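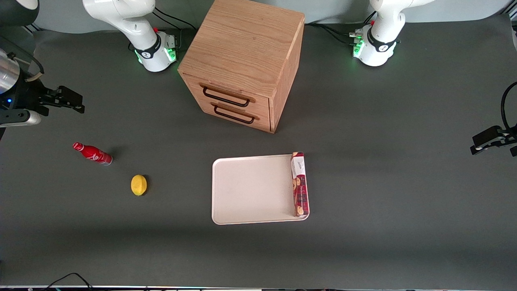 Dark gray table, wall side. Tuesday afternoon.

Tuesday, August

Zipper cycle test, Gronder coated coil, continued.

Stopped on the second sample at 2,154 cycles. The data sheet says 3,000. Before anybody runs off with that as a headline, a few things need writing down, including the ways I might be wrong.

What happened: the slider was still running, but the teeth opened behind it over a stretch near the bottom stop, on the closing stroke. Ran it back down and up by hand and it closed. Put it back on the jig and it opened again in the same place. I'm calling that a failure. The Gronder sheet doesn't define failure, so they could say a zipper that closes on the second try has not failed. Anyone who has stood in the rain with a bag would disagree.

First sample made it to 3,000 and I stopped it there. No split. Pull felt rougher than when new but I didn't put the gauge on it at the start, so "felt rougher" is worth nothing. Should have done the gauge reading before starting. Did do it for the second sample, then forgot to zero the gauge. So no pull numbers for either one that I would show to anyone.

One pass and one fail, then. I don't think you can say a thing about the product from that, in either direction. What I would say is that the line in the Policarpio proposal, "tested to 3,000 cycles," should come out until we know what it rests on. As far as I can tell it was copied from the Gronder sheet, and the Gronder sheet has an asterisk after the number and no note at the bottom that matches it. Went looking for a newer version on their site. Same asterisk, still no note.

What is a cycle? We count open and closed as one. The counter on the jig trips at the top of the stroke, so that's what we get whether we like it or not. If Gronder counts each direction, their 3,000 is half of ours and the second sample passed with room to spare. I sent them the question last week and got back a brochure. Asked again this morning in one sentence with no other questions in it, in case that helps.

Jig notes. The clamp on the pull tab had worked loose by the end of the second run. I don't know when it started. A loose clamp lets the tab cock over to one side on the turn, and a slider pulled from the side wears on the side, and a slider worn on the side opens up and stops squeezing the coil together. Which is a fair description of what I saw. So the fail could be ours. I would like it not to be, but the clamp was loose and there's no getting around it.

Against that: if it had been a side pull I'd expect the wear on one side of the slider mouth and not the other. Looked at it under the magnifier and the gap at the back seems even, as far as I can judge by eye. Feeler gauges are in the other building. Will do it properly before the slider gets lost in a drawer, and have taped it to a card marked with the cycle count.

Dust. The argument for the Jivari lubricant stick is that it doubles the life of a coil zipper. Their evidence is a chart with no units up the side. I'm not against lubricant, it obviously makes a new zipper run better for the first few pulls, but the bags we make sit on the floors of vans, and anything waxy is going to pick up grit. A clean jig indoors will flatter it. If we test the Jivari stick at all it should be with dirt on the tape, and the same dirt on an untreated one next to it. Otherwise we are only going to learn that wax is slippery.

Somebody wrote on the whiteboard that the dirt should be "standard test dust." I looked at what that costs. My vote is sieved sand from the pile behind the shed, same scoop each time, dried in the oven first. It won't match anybody's published figures, but nor does anything else we do, and it only has to be the same for both zippers.

The fabric question, again. Both samples were sewn into the heavy canvas. The production bag has the lighter Flanivura cloth on the top panel. Canvas holds the tape straight and the lighter cloth puckers at the curve. Everything so far has been run on a straight zipper in stiff cloth, pulled in line, at a steady speed, with nothing in the bag. The bag in use has a curved zipper and is usually overfilled, and the person closing it has one hand free. I can't see how our number, or theirs, predicts anything about that bag. It might rank one zipper against another. I would settle for ranking.

There is a case for dropping cycle counts and looking at the returns. I went through the returns shelf over lunch. Most of the zipper complaints aren't wear at all. The pull tab has come off, or the stitching at the end of the tape has let go, or a thread from the lining has got into the slider and somebody forced it. I found 2 that looked to me like worn sliders, and both are the old uncoated type that we don't buy any more. So we may be spending our time on the part that was fine. Then again the coated ones haven't been out long enough to wear, so an empty shelf of coated ones proves nothing either. Also people with a worn zipper after years of use probably just throw the bag out and never write to us.

Still, the end stitching is cheap to fix and we know it fails. Bar tack instead of the back-and-forth seam. I raised this in spring and was told to wait for the zipper results. I don't see what one has to do with the other.

Things I'm not convinced by, listed here so I don't have to say them all again at the meeting:

The coating. It's sold as water resistant. The coil side looks the same as the uncoated one to me, and water goes through the coil. A hose test on a closed bag would take ten minutes.

The price difference "paying for itself." In what? We don't charge for returns and we don't track what they cost.

Faster cycling to save time. Running the jig at full speed heats the slider, you can feel it with a finger. No hand closes a bag like that. Both samples were run at the middle setting and I'd like to keep it there, even if it means leaving it on overnight. The noise complaint can be handled by shutting the door.

To do before the third sample:

New clamp for the tab, with a set screw and a dab of thread lock. Paint line across the screw head so we can see if it turns.

Zero the gauge. Write the zero in the log. Pull reading at the start and again each morning.

Look at the clamp every time anyone walks past and write down the count, even if it's fine. Especially if it's fine.

Sew the third one into the Flanivura cloth, on the curve. This breaks the comparison with the first two. I know. I think the first two are weak enough that there isn't much of a comparison to break, but if anyone wants a third straight one in canvas first, say so by tomorrow and I'll cut the cloth for both.

Take the sentence out of the Policarpio proposal. The draft is in the shared folder and I've marked the line but not deleted it. If it has to say something, it could say "cycle testing in progress," and that would at least be true.

Later, 4:40. Reply from Gronder. They say a cycle is "per industry practice." Wrote back asking which practice. Counter on the jig reset to zero, canvas sample number two bagged with its slider card, log sheet in the blue binder.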